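11 de septiembre de 2026

Hoy hemos llegado por fin al collado de Lerov. Escribo sentado en el suelo del refugio, con la linterna entre los dientes, y por eso la letra me sale peor que otros días. Ekene ya duerme. Yo quiero poner todo en el papel antes de que se me mezcle con lo de mañana.

Salimos de Kidovcombe a las siete, con niebla baja. El primer tramo es una pista de carros que sube por el bosque, ancha y aburrida, y en ella hemos hablado mucho. Después la pista se acaba en un corral de piedra y empieza el sendero antiguo, el que hicieron los soldados en la guerra para subir la munición hasta la posición de arriba. Yo había leído de este sendero en el cuaderno del teniente Bako, que copié en el archivo en junio, pero una cosa es leer y otra es poner el pie. Los muros de apoyo están todavía en su sitio en casi todas las curvas. Son de piedra seca, muy bien encajada. Ekene pasó la mano por uno de ellos y dijo que su abuelo habría aprobado este trabajo, lo que en su familia es un elogio grande.

El cuaderno dice que la compañía subió por aquí de noche, con mulas, y que se perdieron dos animales en la curva que llaman del Iltus. Hemos buscado esa curva durante casi una hora. Creo que la encontramos: hay una roca inclinada que obliga a pasar por fuera, y debajo la ladera cae directa hasta el torrente. El teniente escribe solamente "dos mulas, las ollas, una caja de mechas". No dice nada de los hombres que las llevaban. Esta brevedad suya me molestaba cuando leía en la sala del archivo, en mi silla cómoda. Hoy, después de pasar por fuera de la roca con mi mochila, la comprendo mejor. Supongo que escribía también con frío en los dedos.
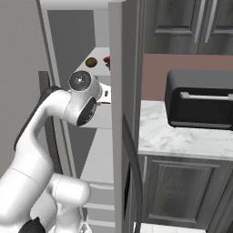
Sección de Montaña e Historia, Club Excursionista de Kidovcombe

A mediodía comimos pan, queso y los dos últimos tomates junto a una fuente que no está en nuestro mapa. El mapa es el del club, y tengo que anotar para Damilola que hay que corregirlo: la fuente queda a la izquierda del sendero según se sube, poco después del segundo puente. El segundo puente, por cierto, es nuevo, de hierro. Del antiguo quedan los apoyos en las dos orillas.

Desde la fuente hasta las trincheras el desnivel es de 600 metros y yo lo he sufrido. Mi rodilla izquierda se queja en las bajadas, pero hoy ha decidido quejarse también en la subida. Ekene caminaba delante y se paraba cada rato a mirar una flor o una bota vieja, creo que para darme tiempo sin decirlo. La bota, además, era moderna, de un excursionista descuidado. Me llevé una decepción.

Las trincheras se ven muy tarde. Uno camina por la hierba y de pronto está encima de ellas. La primera línea sigue la cresta y tiene una forma de dientes, como en los manuales de la época. Está muy hundida y en algunos sitios sólo llega a la rodilla, pero en el extremo norte conserva la profundidad de un hombre. Allí empieza una galería excavada en la roca. Entramos unos pasos nada más. Hacía un frío distinto del frío de fuera y el techo goteaba. Había marcas de pico en la pared y una fecha grabada que no pude leer entera, sólo el mes, junio. Intenté sacar un calco con papel y lápiz pero el papel se mojó enseguida. Tengo que volver con papel mejor, o pedir a Damilola que me explique cómo lo hace ella, que siempre le salen bien.

En el cuaderno hay un número que me acompañó toda la tarde. El teniente cuenta 91 hombres al llegar a la cresta. En la página siguiente, tres semanas más tarde, ya no da ninguna cifra, habla solamente de "los que estamos". Yo siempre había pensado en un ataque, en una batalla con su nombre y su mapa de flechas. Pero en este sector casi no se disparó. Lo que hubo fue nieve, una nieve fuera de temporada, y después la enfermedad. En los libros generales la posición ocupa media línea. Ekene dice que por eso mismo vale la pena subir, y me parece que tiene razón, aunque no sé todavía qué voy a escribir en el boletín.

Estuvimos arriba hasta que se levantó el viento. Se veía muy lejos hacia el sur, con los valles ya en sombra, y se entiende en un momento por qué los dos ejércitos querían esta cresta. Con buena vista se controla toda la carretera. Yo hice un dibujo malo de la línea y apunté los pasos entre un diente y otro. Ekene se burla de mis dibujos, dice que parecen el tejado de una fábrica.

La bajada al refugio fue corta. Hay estufa, leña seca y un libro de visitas donde firmamos los dos. Cenamos sopa de sobre con demasiada sal. Después se soltó el cordón de mi bota derecha, es decir, se rompió, y lo he arreglado con un nudo que aguantará si no le pido mucho.

Mañana queremos bajar por la vertiente de atrás para buscar el cementerio pequeño que el teniente menciona en la última página. Él lo sitúa "a la espalda del collado, donde los abetos, hasta 7 cruces". No sé si quedan abetos. Ekene ha puesto el despertador a una hora que prefiero no mirar.

Se acaba la pila de la linterna. Acordarme de: papel para calcos, cordones, la fuente en el mapa.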